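Subject: Re: [hollia-swap] Tote bags for the June orders

> We have 290 of the Vundik totes left and 30 orders to pack.
> Does a drinks bottle fit next to the snacks, or do we need
> the larger bag from Tsikata?
> Also, is the clear box worth keeping?

Stay with the Vundik. It's the off-white canvas one with the orange sides, and the opening is wide enough. I'd put the bottle in first, upright, and the paper-wrapped things on top. Keep the box for anything that crushes.

Tote and box on the packing table, bottle held above it: 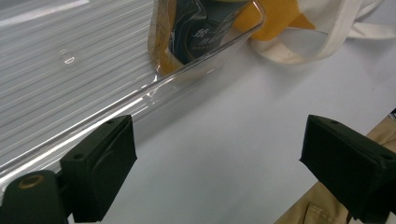
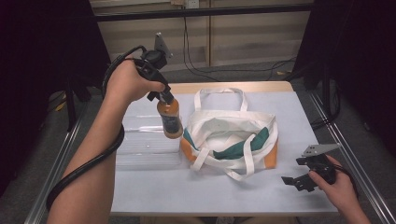
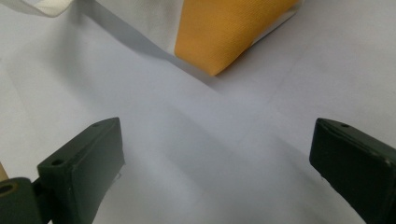 Tsikata won't sell fewer than 70 anyway. I can pack from 2 pm if someone brings the labels over from Fundden.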